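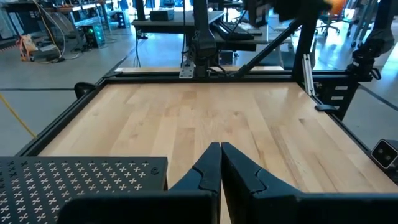

Teaching a two-armed robot to tidy the kitchen: what helps

Start with the grippers closed and the table bare. Every demonstration I record begins that way, and it makes the good takes so much easier to compare later!

Warm up before you record. I do five minutes of plain reaching and pinching with the hand controllers, no goal at all, and my first real take is miles better for it.

Pick round things first. Oranges are forgiving (any angle will do), while pear shapes want to be taken across the fat part, with the stem pointing away from your fingers. Turn the stems a different way for each take, or the robot will only ever learn one grab.

Go slower than feels natural, but don't stop dead in midair. Long pauses get learned too, and then you have an arm that hovers and thinks. Mine did this for most of March. 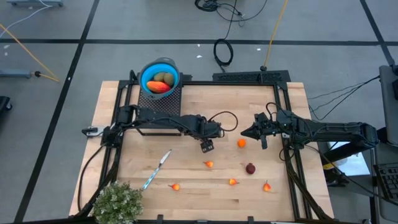
Leave knives for last. Practice on the fruit until you could do it half asleep, then try for the handle, with the other arm parked well out of the way.

Keep your fumbles if you rescued them. Rohani Mangundap, who got me into this, told me to save any take where I dropped something and picked it up again, and wow, what a difference. I had 300 clean takes and a robot that gave up at the first slip. Another 60 with recoveries mixed in and it was going back for a second try!

Quit when your wrists get tired. Sloppy takes on a Friday evening mean deleting them all on the weekend.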